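Two baskets and a piece of paper

I have been meaning to write about the baskets for ages, and then a Tuesday evening went by with no plans in it, so I made tea and sat down. It is November 12, 2024, it has been dark for what feels like half the day already, and I would much rather talk about baskets than rake anything.

Some of you will remember the old system, which was one enormous bowl. Everything that came through the door and was roughly hand-sized went into that bowl. Bananas, tape, rubber bands, a tape measure, the good scissors if they were lucky. I loved that bowl (it was from a church sale and had a chip I always turned toward the wall), but by last February I was digging through it like a raccoon every time I needed to seal a package, and more than once I came up with a pear that had been down there far too long. A soft pear at the bottom of a bowl does things to a roll of tape that I won't describe to anyone who might be eating.

So I decided on baskets. I looked in all the usual places and found them at Ulladwood, on the low shelf by the door where they put things they want you to trip over. Wicker, that warm orangey tan that makes a white room feel less like a dentist's. They were $22 each, so $44 for the pair, and I stood in the aisle with them for a silly amount of time wondering if I could get by with one. I'm so glad I didn't! One basket is just the bowl again with corners.

The rule is very simple. Fruit goes in one, and the things I reach for when I'm wrapping or mending go in the other. I wrote "fruits" on a sheet of plain paper, small letters, thin black pen, and laid it on the desk in front of its basket. I had every intention of making a proper label. Girer sells those little slate tags on twine, and Trummer has a brass frame sort of thing that you slide a card into, and I went back and forth between them for weeks. Meanwhile the paper just sat there doing the job, so the paper has stayed.

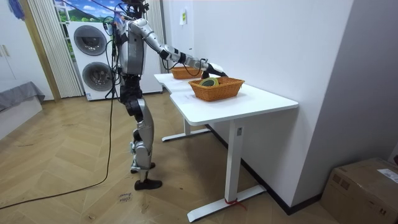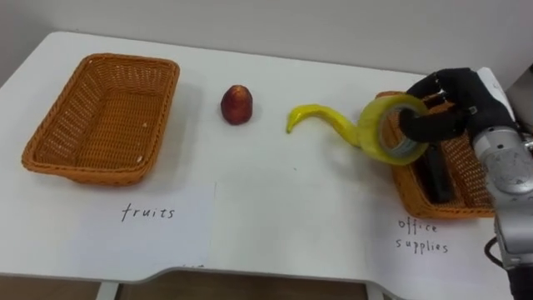
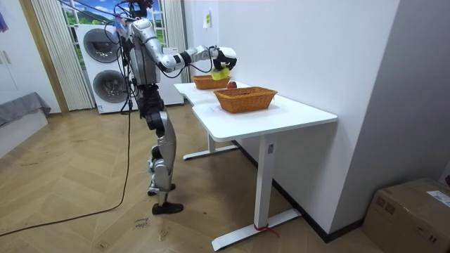

You'll notice it's the standing desk that got the baskets and not the kitchen. I know, I know. But the desk is where things land. It has that curved top, there's a nice long stretch of it, and I can put things down there and sort them later with both hands free. I do like to empty everything out first and start from a bare basket, even when there are only a few bits to put away. It takes longer, and my sister-in-law thinks it's ridiculous, but I find that if I sort on top of what's already in there I cheat. The tape slides in with the apples, I tell myself I'll fix it tomorrow, and by the weekend I'm a raccoon again.

One reader wrote in after my last post to say that fruit should never go straight into wicker, because the weave marks the skins and a juicy peach will stain it for good, and that she lines hers with a folded dish towel and washes it every week. She also thought the baskets ought to be kept apart, one at each end of the desk, so that a tired person isn't tempted. I think she's right about the towel. I have an old linen one with a Bustance print on it, faded nearly to nothing, that has been waiting for a purpose since we moved, and I'm going to try it under the next batch of plums.

The keeping apart I'm less sure of. I like them near each other. If they're close I can stand in one spot, pick a thing up, decide, and put it down, and the whole business is over before the kettle boils. If they're far apart I start making piles in the middle, and I know myself with piles.

As for cleaning, I turn them over outside and give them a good thump, then run a dry paintbrush along the weave. Don't soak them. I soaked a basket once, years ago, and it dried in the shape of a saddle.

I've had a few notes asking about sizes, so before you buy anything, please measure your longest item and not your desk. Bananas take up more room than you'd think, and they don't like having anything heavy on top of them. Mine go in last, curved side down.

Next time I want to get into the drawer under the phone books. I opened it yesterday and closed it again.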